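The Clalness Cure

Remigiusz Kurek did not believe in the well at Clalness, and he said so on the bus, twice, the second time loudly enough that the driver looked up in his mirror.

"You needn't believe in it," said Bożena Zalewska. "You need only carry the bottles."

She had brought 19 of them, rinsed lemonade bottles mostly, in two bags that knocked against his shins at every bend after Rondthorpe. Her hip was bad. Her sister's hip had also been bad, and then the sister had gone to Clalness in April and drunk the water for 25 days, and now she went up and down stairs like a girl. So Bożena said. Remigiusz had met the sister and had noticed that she'd moved into a bungalow.

The well was behind a farm shop. He had expected at least a ruin, or a bit of ivy. There was a tap coming out of a wall, and beside the tap an honesty box with a padlock on it the size of his fist. A board told the story. A shepherd, a lame ewe, a dream. In the dream a lady in grey had told the shepherd where to dig, and the ewe had drunk and walked home to Budville, a distance of 40 miles.

"Why would she walk to Budville?" said Remigiusz.

"Who?"

"The ewe. If she was from here. Why would she go 40 miles the other way?"

Bożena was holding a bottle under the tap and didn't answer. The water came slowly. It looked like water.

He read the board again. At the bottom, in smaller letters, it said that up to 3000 pilgrims had come in a single summer, and it didn't say which summer, or who had stood at the gate with a pencil. He'd worked for most of his life in the weights and measures office and this sort of thing caused him something close to pain.

A woman came out of the shop with her sleeves rolled up. This was Mrs Krajewska, and she had the keys to the honesty box on a string round her neck.

"First visit?" she asked him.

"And what was wrong with the shepherd?" said Remigiusz.

"Nothing was wrong with the shepherd. It was the ewe."

"Then how do we know about the dream?"

"He told people," said Mrs Krajewska.

"And they wrote it down?"

"I expect they remembered it." She looked at his bag of empties. "It's a pound a bottle." 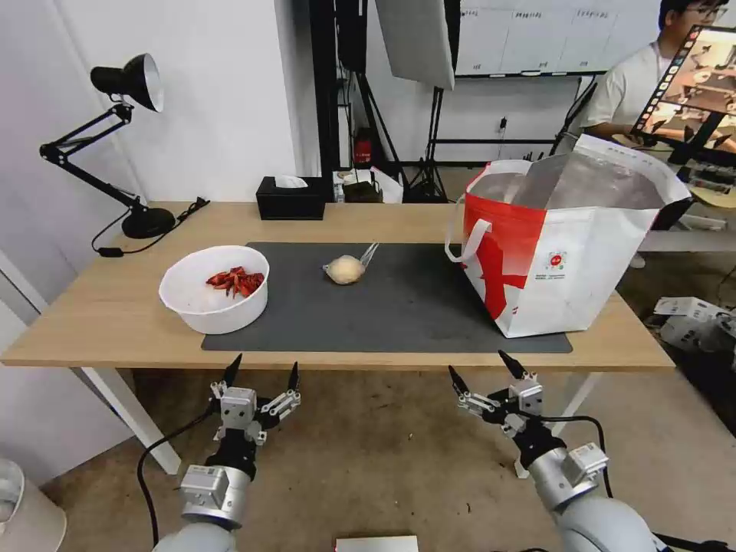

He paid. He wanted a receipt and there wasn't one. On the way back Bożena sat with a full bottle in her lap and took small sips from it, with her eyes shut, as though listening for something. The other bottles were under the seat, and one of them had a bad cap and was leaking into his shoe.

"Well?" he said at Rondthorpe.

"It's cold."

"Water is cold."

"It's a different cold."

He looked out of the window. There were sheep in most of the fields and he studied the way they walked. One of them was limping and was eating with every sign of contentment.

She drank the water for three weeks. He called in every morning, because she couldn't lift the bottles down from the shelf herself, and he wrote nothing in his notebook for the first few days except the word "same". Then she asked him not to bring the notebook. He kept it in his coat after that and wrote it up on the landing.

Towards the end she walked from her kitchen to the front gate without the stick. He was standing at the gate and saw it. She didn't say anything about it and went back in rather quickly.

It had been a warm week, and she was always better in the warm. She'd also been doing the exercises the nurse had given her, the ones with the chair. And she'd been waiting for him each morning, up and dressed, when before she had often stayed in bed till noon. Any of these would do it. He set them out in the notebook in a column, with the water at the bottom, and a question mark beside it that he made a little darker than he'd meant to.

"There's one bottle left," she said, the next day. "Do you want it? For your knee."

"There's nothing the matter with my knee."

"You went down my steps sideways."

"I was looking at your gutter," he said.

He took the bottle home, so as not to have the argument, and stood it on the draining board. It was there all through supper. He held it to the light, and smelled it, and it smelled of lemonade.

At ten o'clock he looked up the bus to Clalness, just to see if they still ran on the hour, and then he rinsed out a glass.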